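Tapered wooden block

A tapered wooden block is a solid piece of wood with four long sides that draws in from a broad end to a narrower one. It turns up in toy boxes, in workshops and under the legs of wobbly furniture, and it goes by a good many names depending on who happens to be holding it.

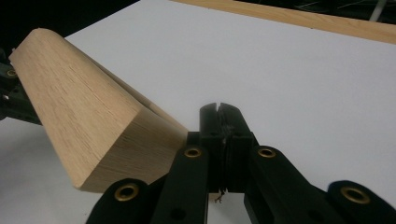 Most people meet the shape first as children, in a set of building blocks, where it serves as a roof, a ramp, a church steeple or the bow of a boat, and quite often as all of these in a single afternoon. Grown-ups tend to know it better as a furniture leg waiting to be fitted, or as a close cousin of the wedge. A true wedge comes down to a thin edge, while a tapered block keeps some thickness at its small end, so it can be stood upright, leaned on and generally knocked about without splintering.

Wood and grain

Pale woods such as beech, birch and maple are the old favorites for small blocks. The grain is normally run lengthwise, from the broad end to the narrow one, and this gives the piece its strength. Cut the other way, a long slim block may snap across the middle the first time it is dropped on a hard floor. End faces often look a little darker than the sides, and they drink up oil much faster too, so anyone finishing a block at home would do well to go lightly there - a second thin coat is kinder than one heavy one.

Making

The taper can be sawn on a sled or planed by hand. Imogen Sedgwick, whose small handbook Verneck is still passed around among hobby woodworkers, prefers the plane, and advises marking the finished size on both ends before taking off a single shaving. Opposite faces are worked in turn so that the block stays true to its center line. The edges are then eased with sandpaper, 200 grit to begin with and 400 for the last pass, until they feel soft under the thumb. Oduor Mwaipopo, who taught the same job for many years at the Sillen workshop, had his students do this last part with their eyes closed.

Care

A wooden block asks for very little. Wipe it with a barely damp cloth, dry it right away and keep it off the radiator. Small dents can sometimes be raised with a drop of water and a warm iron over a cotton rag.

See also: Building blocks; Door wedge; Furniture leg; Wood grain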